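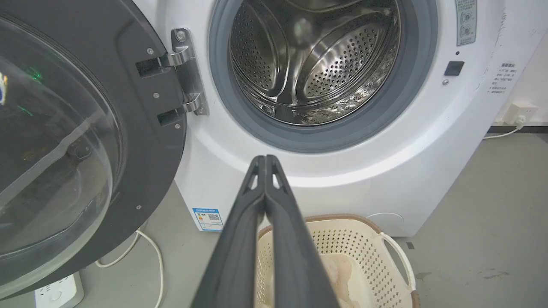
The word they used was "freed". We were going to be freed from the machines. I've worked in the laundry at Gostcombe for 13 years, give or take a stretch on the vans, and until last June I hadn't known I was captive.

Gostcombe does the washing for aged care homes. The sheets and towels go through the big plant out the back, where automation arrived decades ago and has been breaking down ever since. What's left is the personal work: cardigans, knee rugs, somebody's good blouse, the soft toys that a surprising number of ninety-year-olds sleep beside. That goes through ordinary front loaders, the same sort you've got at home, and it was always done by people, mostly women, mostly with bad shoulders.

Then the company bought into the Hajdu program, and a pair of robot arms began learning to do what my shoulders had been doing. I'll say at the outset that I don't hate them. I had a speech ready about dignity and the working classes, and it fell over the first time I watched a robot put its whole patient attention into an open washer. I have trained school leavers who gave the job less.

What I do object to is the arithmetic. The brochure had the arms handling 310 loads a week, with the staff "redeployed to higher-value tasks". I asked Zlatko Kos, our operations manager and a decent man in an awkward jumper, what the higher-value tasks were. He said quality. I asked what quality was. He said it was checking that the loads had been done properly. So I used to do the washing, and now I watch the washing being done, and I'm told this is a promotion. My pay hasn't heard about it.

Watching is harder than doing. I didn't expect that. When you empty a machine your hands go round the drum on their own while your head is off planning tea, and your fingers find the sock up under the lip of the seal without being asked. When you supervise, your head has to stay in the room. I go home with a rested back and a brain like wet cardboard. My daughter, who works in an office, says this is what work is and welcome to it.

The other thing that's gone is the talk. Two people at a row of machines will say anything to each other. I learned about three divorces and one lottery syndicate with my arm in a drum. Now we're spaced out along the line, one person to a station, each of us staring at our own pair of arms, and you can't gossip down a room while you're meant to be concentrating. Management sees that as a gain, I suspect. They also wonder why six of the old crew have put in for transfers.

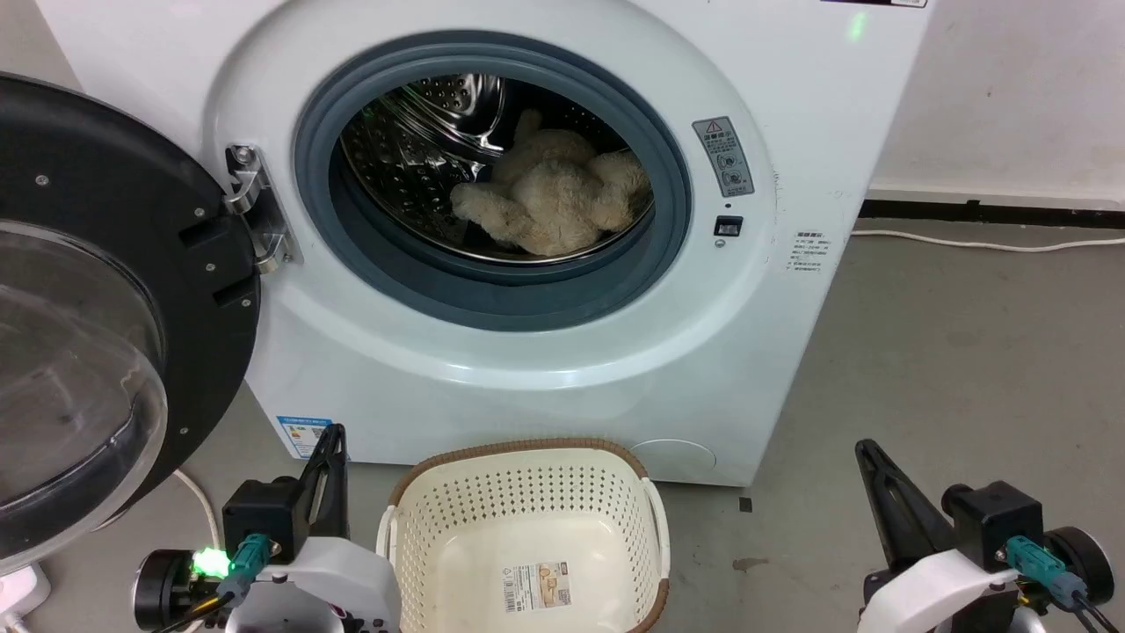

So who is responsible when something goes wrong with a resident's things?

The person at the station is, on paper, even though the arms did the handling. At Gostcombe the sheet is signed by whoever was watching, and the supplier's name doesn't appear on it anywhere.

I'd like that answer looked at by someone cleverer than me. If I lose a cardigan, I've lost a cardigan, and I'll ring the home and say sorry to a real person. If the robot loses it I still ring the home and say sorry, and then I fill out a form so that it can learn from the experience. I have been losing cardigans since before that thing was an invoice and there was never a form for my development.

The Skosbridge site went further. They took on a system from Fandetti, let most of the personal-items people go, and discovered that a lot of the job had been knowledge. Which home marks its labels on the wrong side. Which lady's bear must go back the same day or there'll be tears. None of it was written down, as it had never occurred to anyone upstairs that it was information. They've since hired two of the women back, on contract, at a better rate, to explain the work they were let go from. I think about those two quite often and always with pleasure. 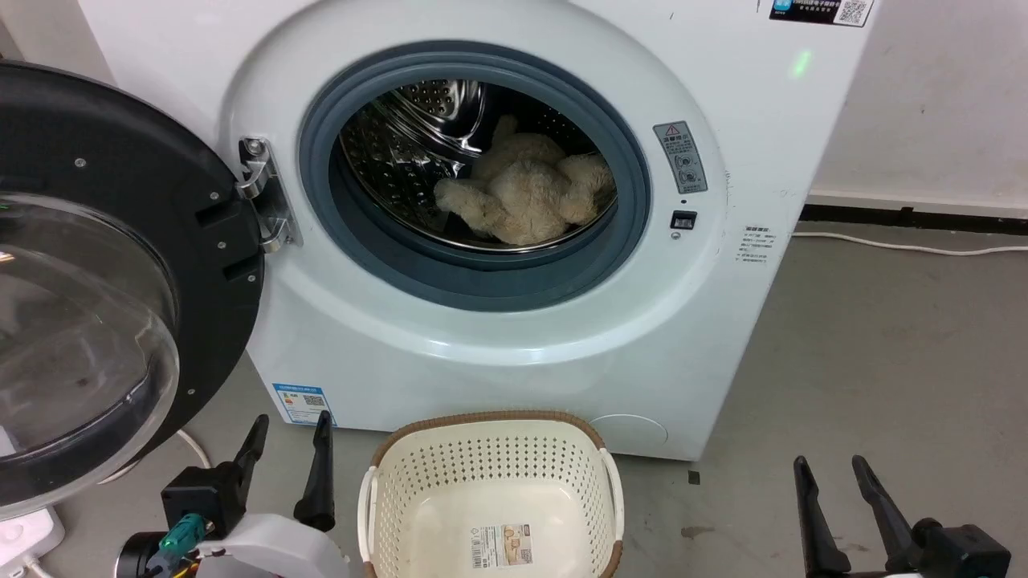 Zlatko has read about Skosbridge too, to his credit, and he's started asking us things. What do you look for? How do you know when a woolly toy needs a second spin? I told him you squeeze its foot. He wrote that down. It's strange to be asked, after all these years, and a bit flattering, and then on the bus you realise what the notes are for.

A cousin of mine reckons I should charge $500 a tip. I haven't, so far. What I've asked for is my name on the notes, a say in how many stations one person minds, and somewhere to sit that wasn't designed for a pub. He's agreed to the stool. The rest is going up the line for discussion, and in the meantime I've gone a bit vague about how you tell a knee rug that'll felt from one that won't.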